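Dornlow Press

Dornlow Press is a small book publisher based in the town of Dornlow. It publishes novels for adults and older children, most of them first novels, and is best known for the Pirumia fantasy series. The company grew out of a printing shop opened in 1852 under the name Ritchie, and the older name still appears on the spine of its reprint line. Children's picture books are issued under a separate imprint, Keren.

History

The Ritchie shop opened in 1852 on the lower end of Dornlow's market street. It printed handbills, seed catalogs, auction notices and school primers, and bound account books for local merchants. Its first work of fiction was a short novel set among canal workers, paid for by the author and sold over the counter. The edition sold out and was printed again the next winter. Few copies of either printing survive, and the two are hard to tell apart except by the ornament on the title page.

For several decades fiction remained a sideline. Ritchie accepted novels only on subscription, meaning that enough readers had to promise to buy a copy before type was set. Subscribers' names were listed in the back of each book. The practice ended when the shop was sold and its new owners began paying authors a fee on acceptance. They also moved the presses out of the original building, which had become too damp for storing paper.

The name Dornlow Press was adopted after printing and publishing were split into separate businesses. The printing side closed some years later. Since then all Dornlow books have been manufactured by outside printers, although the company keeps one hand press in working order and uses it for bookplates and invitations.
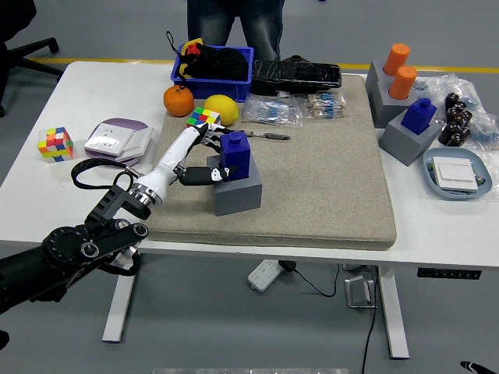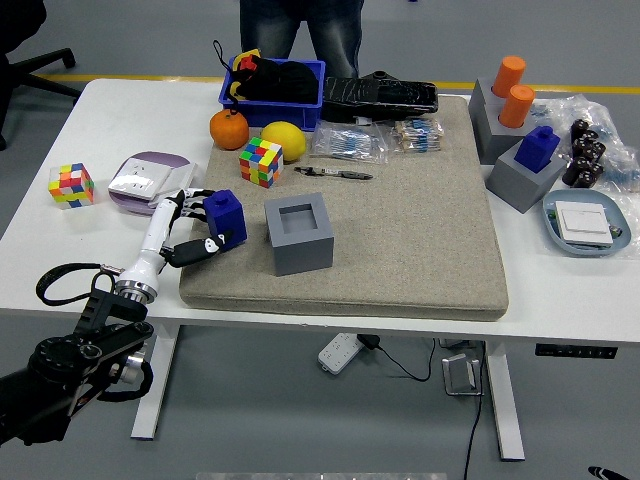
Imprints

Dornlow Press publishes new fiction under its own name and has two imprints.

Ritchie reissues out-of-print novels, chiefly regional fiction and sea stories. The texts are reset, and obvious printing errors are corrected, but spelling is left as it was in the first edition. Each volume has a short introduction and a note on the text. Covers are plain, with the title in a single color.

Keren publishes picture books and early readers. It began as an independent company and was bought by Dornlow when its owners retired. Its editors work from a separate office and accept proposals from illustrators as well as writers.

Submissions

The press reads unsolicited manuscripts once a year, in October. Writers send a cover letter, a one-page synopsis and the first 3 chapters. Full manuscripts are requested from a small share of those who apply. An agent is not required, and agented work is placed in the same pile as the rest.

Every submission is read by 2 readers working separately. If both recommend it, the manuscript goes to an editor. If they disagree, a senior reader makes the decision. Authors whose work is turned down at the full manuscript stage receive a letter with comments, and may send the same book again after revision. A number of titles on the list were accepted on a second or later attempt, including the first Pirumia novel, which had been through several titles and a complete change of narrator by the time it was taken on.

Contracts are for a single book. The press takes print and electronic rights and leaves audio and translation rights with the author. Rights return to the author if a book stays out of print for more than 2 years.

Pirumia

Pirumia is a series of fantasy novels set in an island country of the same name, where maps are redrawn each spring after the floods. The first book follows an apprentice surveyor who finds a village that has been left off every chart. It was published in a small paperback edition with little advance notice and sold slowly until it was picked up by school librarians. A hardcover edition with a fold-out map followed.

Later volumes move to other parts of the islands and can be read in any order, though minor characters recur. Reviewers praised the settings and the treatment of work and trade. Some found the middle volumes slow, and the ending of the third was widely disliked by readers of the first two. The paperback editions were later given new covers to match the hardcovers, and the early covers are now sought by collectors.

See also

Small press
Subscription publishing
Slush pile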